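Bottle return and tray table open at Drurnberg hall

DRURNBERG — Residents can now bring empty drink bottles to the side room of the Rolska Street hall, where a sorting table opened Tuesday, 2/8/22, alongside the weekly lunch.

The table takes plastic soda and water bottles with their caps on. It is run by Skarkivton, the nonprofit that has managed the hall's kitchen and dining room since the old lunch counter closed. Organizers said 623 bottles came in on the first day, most of them before noon.

"We were throwing these in with the regular trash after every lunch," said Nicanor Zepeda, who manages the dining room. "People would leave them on the trays, the trays would go to the dish window, and whoever was washing had to stop and pull them off. It slowed everything down."

Under the new setup, diners carry their trays to the side room when they finish eating. Bottles come off first and are laid on their sides on a white tabletop. Food scraps and napkins go in the bins by the door, and the tray goes on to the dish window.

Zepeda said bottles are laid down so that the label can be read before they are put in a bag. The hauler wants green plastic kept apart from clear, and some of the darker labels make it hard to tell the two apart from across the room.

A green soda bottle with a black screw cap is typical of what the table handles. The label wraps around the upper body and has the barcode on it, and it stays on. Skarkivton had first asked people to peel labels at home, but dropped the rule after the hauler said it made no difference to them.

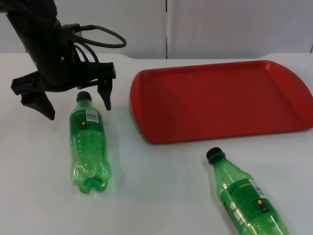 What the table accepts

Plastic bottles up to two liters are accepted in any color. They should be empty and given a quick rinse. Caps should be screwed back on, since loose caps fall through the sorting screens at the transfer station.

Glass is not accepted in the side room. Residents with glass jars or bottles can still use the drop-off behind the fire station, which keeps its regular hours. Cans go in the blue barrel in the hall's front entry, as before.

Milk jugs, detergent bottles and motor oil containers are also turned away. Anyone who is not sure about an item can leave it at the end of the table and a staff member will look at it.

There is no payment for bottles. Money from the bagged plastic goes toward the hall's kitchen account, which last year paid for a new dish sprayer and repairs to the walk-in cooler. Skarkivton did not give an estimate of what the bottles might bring in and said the price changes from month to month.

Trays in short supply

The change also has to do with trays. The dining room began last year with 626 plastic serving trays, bought secondhand when the school cafeteria in Savolainen switched to disposable ones. A number of those have since cracked or gone missing, and on busy days the line has had to wait while a batch goes through the washer.

Zepeda said many of the missing trays had been carried out to cars or left in the meeting rooms upstairs. Staff members found 21 of them in a supply closet in January, stacked under a box of holiday lights.

"I don't think anyone was taking them on purpose," he said. "You have your hands full, you have a kid with you, you walk out with the tray. We just want them back."

The trays are red plastic, with a raised rim and a wide handle at each end. Residents who have one at home can drop it off at the side room during table hours. They do not need to sign anything or talk to anyone.

Trays that come back are washed before they go into the serving line again. Those with cracks in the rim are set aside, because food gets into the cracks and the washer does not clean it out. Skarkivton is looking for another supplier but said it would prefer to match the ones it has, so that they stack evenly in the carts. 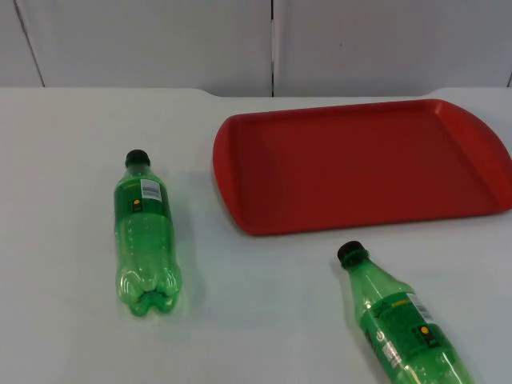 Diners who spoke after lunch on Tuesday had mixed views of the extra stop. One woman said it took her less than a minute and she was glad to see the plastic kept out of the trash. A man eating with his brother said the doorway to the side room was too narrow when people were coming both ways with full trays, and that he had stood there longer than he liked.

Zepeda said he had heard the same thing from several people. Starting next week, diners will go in by the dining room door and leave by the hallway door, which has been kept locked until now. A sign will be put up at each one. People who use a wheelchair or a walker can leave their tray and bottle at their seat, and a member of the dining room staff will collect them.

The side room was used for coat storage until last fall. Skarkivton moved the coat racks to the front entry and had the floor cleaned before the table was brought in. The room does not have its own sink, so bottles that need a rinse have to be taken to the kitchen. A plumber has looked at running a water line through the shared wall, but no work has been scheduled.

The hall's lease with the town requires that any new use of a room be reviewed after a trial period. The table will run through the end of May, when Skarkivton will report to the town on how much plastic was collected and whether the lunch line moved any faster. If the town agrees, the table would stay open year-round.

The town's public works office said the hall's trash pickup would stay at 3 times a week during the trial. If the amount of trash drops enough, one of those pickups could be cut, and the savings would go back to the hall under the terms of the lease.

Lunch prices and serving hours are not changing. The meal is served from 11 a.m. to 1:30 p.m., and the side room opens at the same time and closes at 2 p.m. Residents do not have to buy lunch to drop off bottles, but they are asked to come in by the hallway entrance and to wait if the line of diners is long. Until the hallway door is opened next week, they should use the dining room door.

Large loads should be brought near closing time. Anyone with more than two full bags is asked to call the hall office first so that space can be made by the bagging area. Businesses are not included in the trial.

Skarkivton is also looking for two people to work paid shifts at the table through May. The shifts run three hours and include lunch. Applications are available at the hall office and at the Savolainen library, and should be turned in at either place by the end of the month.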